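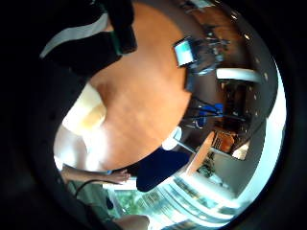
Gronora Club Kit

The Gronora Club Kit is what we send out to school robotics clubs, library groups and student teams that want to build a hand-held gripper and a small arm to go with it, and would like to get going in the first week instead of spending the whole first month shopping for parts. We put the first one together for our own after-school club in August, and so many parents and teachers asked where they could buy it that we finally gave it a name and a page of its own!

Any good-sized table will do, round or square, as long as everyone can get an elbow in. You'll want a laptop or tablet for the build guide and the Saltico software, an outlet within reach, and a little patience with the cables (there are a lot of them, and they do love to tangle). The parts come sorted by session, so a club that meets for an hour or so can stop, pack up and find its place again next time.

In the box
Gripper parts, arm parts and all fasteners
Wide-angle camera and mount
Controller board and power supply
100 reusable cable ties
Printed build guide, 2 copies

Good for: teams of 3 or 4 students, middle school and up. Younger kids have a fine time with it too if a grown-up handles the small screws.
Build time: almost 40 hours, start to finish
Software: Saltico, included

Teams entering the Agyeman Student Challenge can use the kit as it comes. If yours is one of them, please add the Ument finger set to your order, as the soft fingertips hold on to the game pieces much better than the standard ones, and they wear out, so a spare pair is nice to have on the day.

Club and classroom orders ship together in one carton. Write to us with your school's name and we'll gladly make up a quote.

Page updated January 25, 2020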